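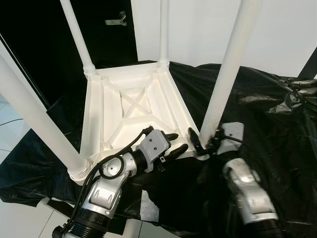
Stools and Small Seating

Nunthorpe Household Furniture Collection

The Nunthorpe Household Furniture Collection holds 2,633 objects used in ordinary homes, of which 177 are stools, footrests and children's seats. This gallery page presents the molded plastic stool, a type that entered the collection late and is still poorly covered in the printed catalog. Earlier galleries dealt with milking stools, piano stools and folding camp seats, and may be reached from the collection index.

The plastic stool is found in kitchens, bathrooms, workshops, shops and yards. It is bought without much thought and replaced in the same way, and for that reason few households keep an old one. Most of the stools in the collection were given by families clearing a house. Makers' records are scarce, and dating generally depends on the memory of the donor.

Four legs, white

A white stool on four round legs, turned over to show the underside of the seat. Raised ribs run in from the corners and cross in an X at the center.

The underside of a molded seat is where most of the design work is found. A flat sheet of plastic bends under a sitting person, and making the whole seat thicker adds weight and cost. Ribs give stiffness with much less material. On stools of this kind the seat is a shallow tray with a raised rim, and the places where the legs join are built up into collars to spread the load.

Construction

Two methods are common. In the first, seat and legs are molded together as a single piece, usually with tapering legs so that one stool will stack on another. In the second, the legs are made separately and fitted into sockets beneath the seat. Stools of the second kind can be packed flat and put together at home - an advantage for shops with little storage space - but the joints need checking from time to time.

Where a maker's label survives, the stated load is recorded in the register. Ratings of up to 100 kilograms appear among the adult stools. The collection does not test these figures, and objects on loan are not to be sat on.

Named models

Two model names appear often in the register. The Kos is a low stool with a square seat, given mainly by households with small children. The Zondau is taller and was sold for kitchen use. A third name, Tutska, has been found on paper labels only, and it is not yet settled whether it refers to a model or to a shop. Readers who own a stool with this label attached are asked to write to the registrar.

Care and cleaning

The following advice is taken from the handling notes prepared for the collection by Kalliopi Atanasov, and applies equally to stools in daily use.

Turn the stool over on a soft cloth before cleaning. Dust and soap collect in the corners between the ribs and around the leg sockets, and a soft brush will reach them more easily than a sponge.

Use lukewarm water with a little dish soap. Scouring powder scratches the surface and the scratches hold dirt.

Dry the sockets fully. Water left in a closed joint can mark the floor when the stool is set upright.

Keep white plastic out of strong sunlight. Yellowing cannot be washed off, and bleach may leave the surface brittle.

Look for fine cracks where the legs meet the seat. A stool with a crack at this point should be taken out of use and should not be glued.

Catalog and corrections

Entries for 1,444 objects have now been revised, including all of the wooden stools. Revision of the plastic seating began in January under Rizwan Dissanayake, with measurements by Tavion Boateng. Each revised entry gives the height, the width of the seat, the color, the method of joining the legs and any marks on the underside. Earlier entries recorded the top surface alone - an omission that has made it difficult to tell similar models apart.

Corrections are welcome and should quote the object number. Donors who wish to add the date or place of purchase may do so in writing at any time. Offers of further stools should be made in advance, with a note of the dimensions, as space in the small furniture store is limited.

Text: Hrvoje Popescu
Catalog editor: Marin Petek
Page last revised July 4, 2024

Previous gallery: Folding Camp Seats
Next gallery: Footrests and Hassocks
Return to collection index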